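Guide végétal Sowerby, édition poche

Acheté avant quatre jours à Lisbonne, ce guide recense 90 adresses véganes classées par quartier. Les plans sont lisibles, les horaires moins fiables : deux cantines sur cinq étaient fermées le midi.
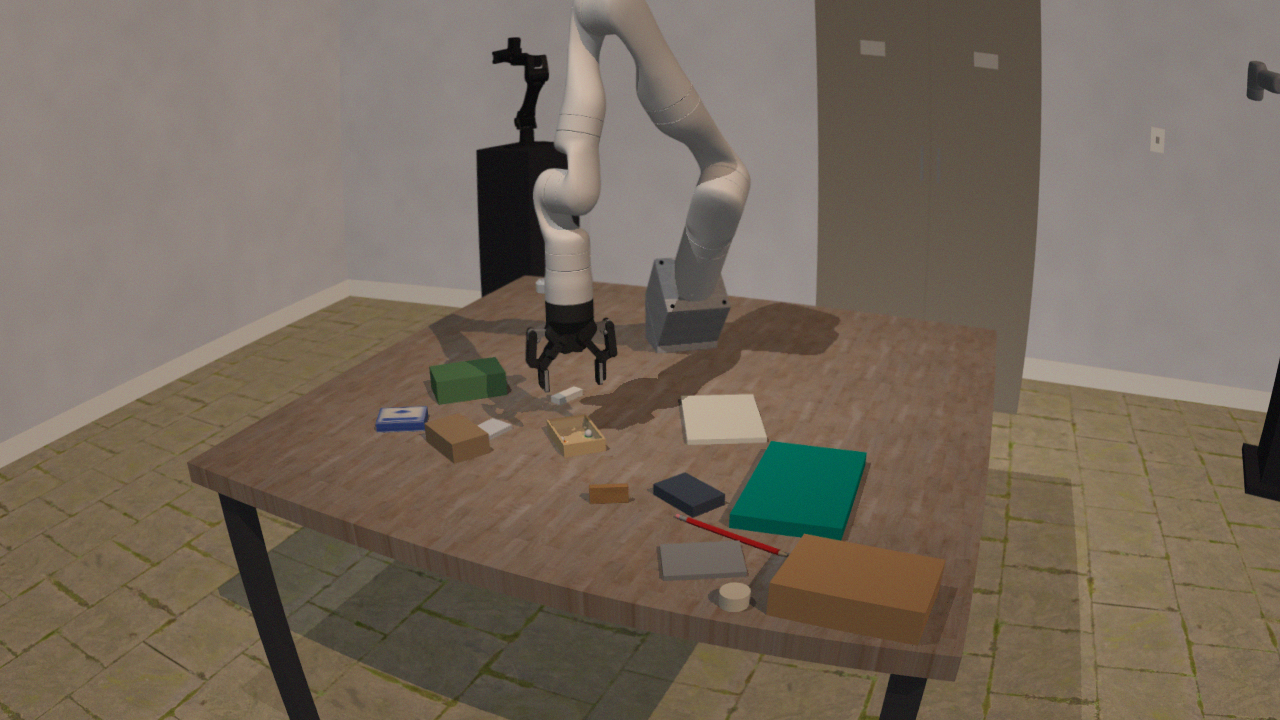

Le lexique pour commander m'a servi tous les jours — surtout la page sur les bouillons. Papier mince, reliure correcte.
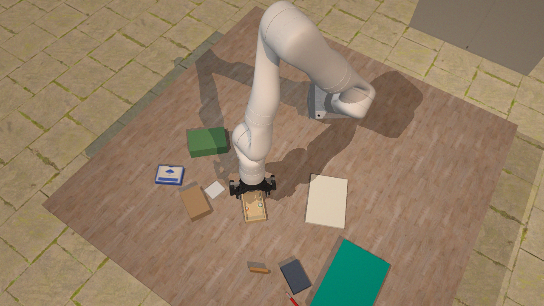 Evie Wainwright trouve au contraire les horaires justes, mais regrette l'absence de pâtisseries. Je le reprendrai pour Porto.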